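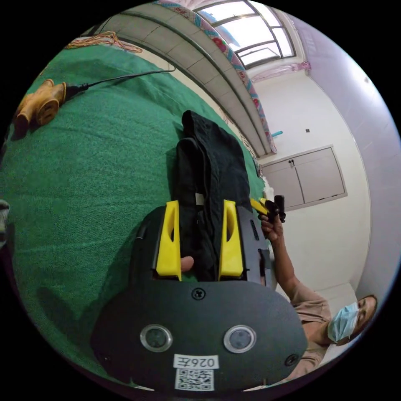

Golshifteh Bagheri wrote:

> Can someone please tell me which version of the home session rules we are on? The Gronell one says a cloth counts as folded when it holds its shape on the bed. The Hassanpour one says two folds minimum, no matter what. I've got 43 clips marked fail under one and pass under the other. I don't mind which, I just want one.

Gronell draft. Please bin the Hassanpour sheet, it was never signed off and I should have pulled it from the shared folder back in February. My fault, sorry.

Quick rundown so we're all working the same way — the full thing is at section 4 but I know how much time everyone has.

Labels. Every hand unit carries its number plus left or right, 左 or 右. Log what's on the sticker, not what you remember. Left and right swapped in the log is still our biggest headache, 204 clips last round and every one had to be fixed by hand.

Grip. Dark cloth between the yellow fingers, close on the fold and not the loose edge. If it slips, open, start again, same clip. Don't stop recording to fix it. A slip is useful. 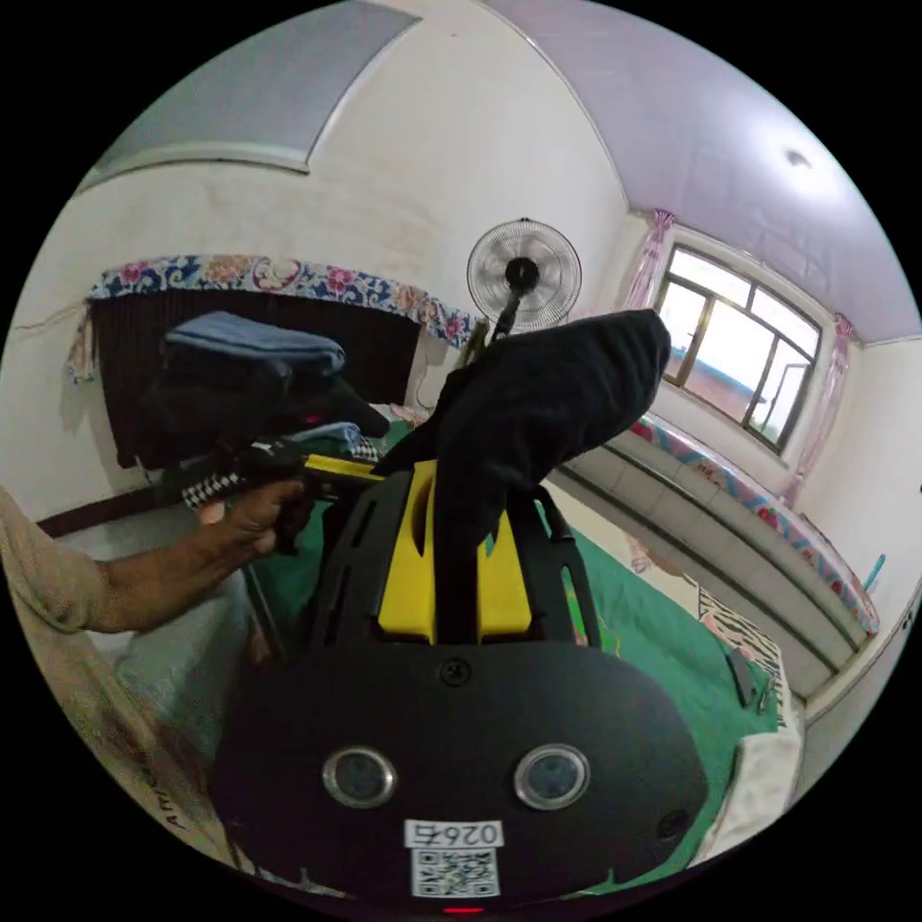

Unit 026 over the green bed sheet, fan and window behind.

People in view. Masks stay on for home sessions, both the operator and anybody helping. The rule covers anyone in the room, even if they're only passing thru. Faces get blurred later at our end but don't count on it, if someone hasn't signed the form they wait outside.

Bedding and personal stuff. Leave the home as it is. Please don't tidy. The Famik people asked for plain backgrounds and we said no, the whole point of the home set is that it looks like homes. Only things to move are papers with names on them, medicine, and anything that could catch a cable or a sleeve.

Cords. Fan cords, chargers, all of it — walk the floor before you start. If you're working with a hand unit in each hand you are not looking at your feet.

Breaks. Ten minutes in every hour, off the wrist completely. I know the target is 4,000 clips. The target can wait.
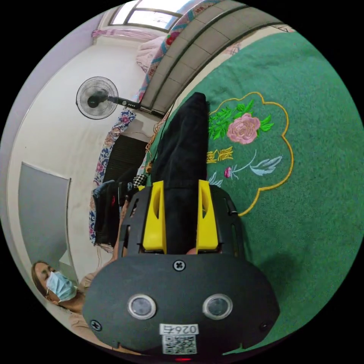 Do we need a new consent form if we go back to the same home? A fresh one each visit, signed before the units come out of the case, even when it's the same family and the same room.

Couple of other bits. Battery check goes at the top of the log now, not the bottom. And if a clip is borderline, mark it borderline, that's what the colum is for. Don't guess pass to be nice.

Golshifteh, for your 43, re-mark them under Gronell and put "rules change" in the notes. No need to send them back to me.

Anyone unhappy with any of this please reply to the list and not just to me.

Print this message | E-mail this message

Recent on this list
Left/right mix-ups in the log, again
Gronell draft, section 4: comments wanted
Wrist soreness and shift length
Where do the spare stickers live?

Contact the list owner | Copyright 2019 Inside | Back to top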